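Mengal Oil-Filled Radiator, 2,000 Watt: Review

Posted 26 December 2020
Filed under: Heating, Small Appliances

Price paid: £100
Bought from: Kisotum, online
Guarantee: 2 years
Used for: living room, back bedroom, hall

We have central heating, but it is old and does not reach the back of the house very well. The boiler is set for the whole place or for nothing, so warming one room means warming all of them. For years we got by with a fan heater in the evenings. It was noisy and the room went cold again soon after it was switched off. In the autumn the fan heater began to smell of burning and I threw it out.

I wanted something that could be left on low all day while I was working at the table. That meant an oil-filled radiator or a panel heater. I looked at both and bought the Mengal, mostly on price and partly because Kisotum had it in stock when most other places did not.

What comes in the box

The radiator itself, a pair of feet with castors, wing nuts to fix them, and a folded sheet of instructions. The radiator arrives upside down in the packing, which makes sense once you see that the feet go on first. No tools are needed. The wing nuts are stiff, and it is worth doing them up properly, as one of mine had worked its way loose by the second week and the heater had a lean to it.

It is heavy. I could lift it out of the box alone but I would not want to carry it upstairs every day. If you plan to use it on two floors, think about that before buying.

The instructions are short. They cover the controls, tell you to keep it upright and not to cover it, and ask you to leave it standing for a while before first use if it has been on its side. There was a smell of warm paint for the first evening. I opened a window and it had gone by the next day.

Controls

There are two knobs and no display. One knob picks the power: low, medium or full. The other is the thermostat, which has a line that gets thicker as you turn it up and no numbers at all. You find the right place by turning it up full, waiting until the room is comfortable, then turning it back until it clicks. After that it switches itself on and off to hold the room there.

I put a small pencil mark on the casing where I like it. A sticker would do as well.

There is a timer too, the mechanical sort with a ring of little pins that you push in or out for each part of the hour. It works, and it has kept time. It also ticks. In the living room I never hear it. In the bedroom I did, and I now use a plug-in timer from the drawer up there and leave the built-in one switched to permanent. The knobs come back as you left them after a power cut, so a separate timer is fine with it. The instructions say nothing about this either way, so check your own before you rely on it. I only use the timer when someone is at home.

How well it heats

It is slow to start. Anyone coming from a fan heater should expect that. On full power the fins are too hot to keep a hand on well before the room feels any different. In our living room I put it on before breakfast and the room is pleasant by the time I have washed up and made the bed. On medium it takes a good deal longer.

Once the room is warm it stays warm. This is where the money goes, and I have no complaints. The thermostat cuts in and out with a quiet click, and the heat does not come and go in waves as it did with the fan. With the thermostat at my pencil mark the room was even all day through a cold week in December, with frost on the shed roof until lunchtime.

The fins give a soft creaking noise as they heat up and again as they cool. It is the metal moving and is normal for this sort of heater. It lasts a few minutes. After that there is nothing to hear.

It will not heat our hall. I tried it there for two days, thinking it might take the chill off the stairs as well, and it made almost no difference. A hall with a stairwell is asking too much of it.

Doors and draughts

The biggest change I made to how well this heater works cost nothing. I started shutting doors. It sounds too simple to put in a review, but a heater of this kind depends on the warm air staying where it is, and with the living room door left open it ran on full without stopping and the room was still only just warm enough. With the door closed it clicked off within the hour and stayed off for long spells.

Older panel doors are often a loose fit in the frame, and the gap at the bottom can let in as much cold as a window left on the latch. Feel along the floor with your hand on a windy day. We had a stuffed draught excluder for one door and made another from an old pair of trouser legs filled with rags. If a door swings open by itself, look at the latch before you blame the heater. Ours wanted the strike plate moving down very slightly, and it has stayed shut ever since.

Doors between two rooms that are both in use are harder. You either heat the pair and accept that it takes longer, or you get into the habit of closing up behind you.

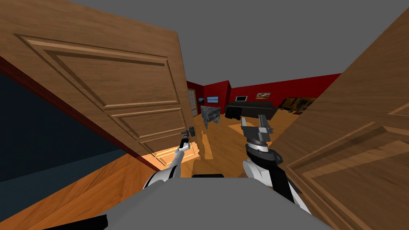 Running costs

Every plug-in heater turns electricity into heat at the same rate, whatever the box says. A 2,000 watt radiator on full uses two units an hour. The saving comes from the thermostat and from heating one room instead of the whole house.

Multiply the units by whatever you pay for each one and you have the cost per hour on full. In practice it runs for less than that once the room is up to heat. I read the meter at the start and end of a few days with the boiler off, and it came to less than I had feared for a working day in one room. If you need the whole house warm, gas is still much cheaper for us and I put the boiler on.

Some fan heaters go up to 3,000 watts and warm the air faster. If you only want ten minutes of heat while you dress, one of those will suit you better and cost less to buy.

Safety

It has a tip-over switch, which cuts the power if the heater is knocked or lifted at an angle. I tested this by tilting it and it went off at once. It came back on when it was put upright, with no need to reset anything.

The top gets very hot on full power. On low it can be touched briefly. It should not be used for drying clothes, and the warning on the top says so plainly. The cable is on the short side. Plug it straight into the wall and do not use an extension lead, so measure from your socket to where you want it to stand.

There is somewhere at the back to wind the cable when it is put away. It holds most of it and the plug hangs down.

Compared with the Lormont

Before this I borrowed a Lormont panel heater for a weekend. It is slimmer, lighter and better looking, and it can go on the wall. It warmed up sooner. It also cooled down sooner, and its thermostat allowed the room to get noticeably chilly before it came back on. The Lormont has a digital display and a weekly programme, and I can see why people who like to set things once would choose it. It cost more than the Mengal when I looked.

Firkden make an oil-filled model as well, at a lower price. I have only seen it in the shop. The castors looked flimsy and the thermostat knob had some play in it, but I have not used one and cannot say how it heats.

What I like

Steady heat with no fan noise.
Simple controls that can be worked without glasses.
Rolls well on hard floors.
Tip-over switch works.

What I don't like

Heavy to lift, and the castors drag on carpet.
Short cable.
The timer ticks.
No numbers on the thermostat.

Cleaning and storage

Dust gets between the fins and you can smell it the first time the heater goes on after a break. I use a long radiator brush with the heater unplugged and cold, then a damp cloth on the outside. In summer it will go in the cupboard under the stairs, standing up, with an old pillowcase over it. The cover must come off before it is used again.

Would I buy it again?

Yes, for one room with a door that shuts. I would not buy it for an open-plan space or for anywhere that needs to be warm in a hurry. I will add a note at the end of January when the next bill has come.

Rating: four out of five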